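Visit to the Grestomham Creator Studios, 23rd August

The Prindlow Foundation sent a delegation to the open day at Grestomham, where independent video channels rent production space. The visit was led by Rigoberto Trujillo, and 40 guests attended.

The morning session covered channel income. Staff from Revus, the studio's accounting partner, explained how advertising payments are estimated and why public estimates often differ from a channel's own books.
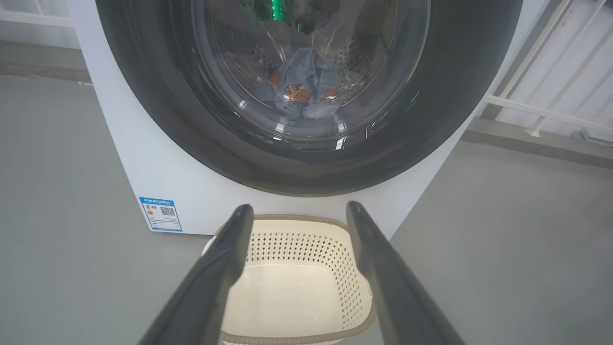 Front-loading washer with an item of clothing in the drum.

Revus keeps records for 355 channels. Most had fewer than 500 subscribers when they joined in May, and many earn nothing from advertising in their first year.
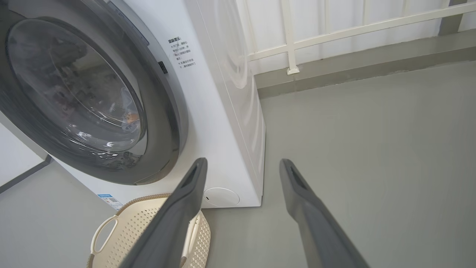 Studio Tour

Guests were shown the sound booths and the editing rooms in two groups. The Villaseñor room, reserved for household and family shows, has the longest waiting list. Bookings are made
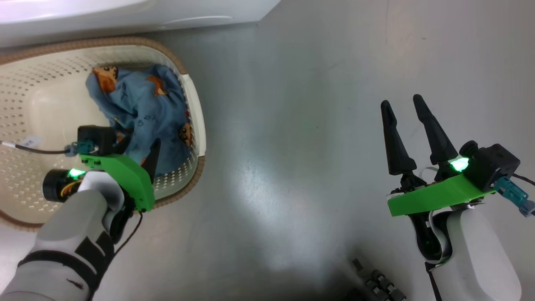
by the half day, and new channels may request a reduced rate for their first 14 sessions. Members asked whether sponsorship income affects the rate. It does not, although sponsored work must be declared on the booking form.

The afternoon closed with questions on music licensing. A written reply on the use of recorded songs in live streams will be sent to all who attended.

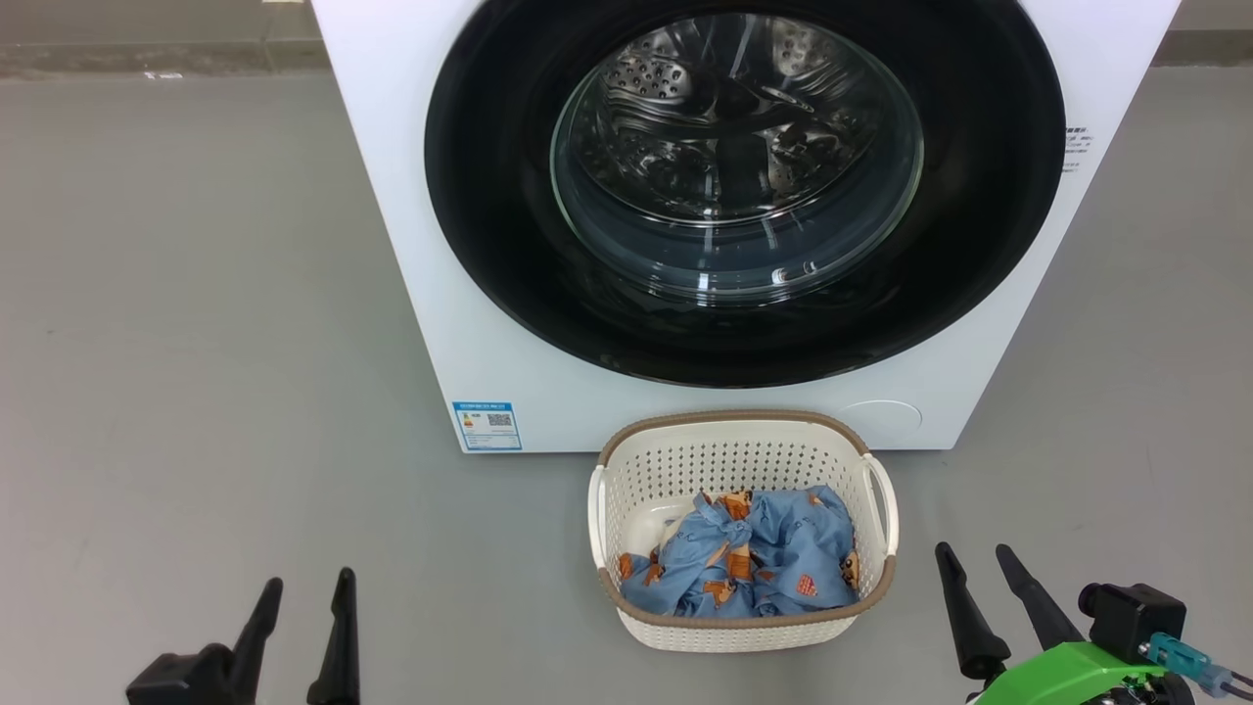
Washing machine, front view, with energy label at lower left.

Requests for the slides should be addressed to the Foundation office.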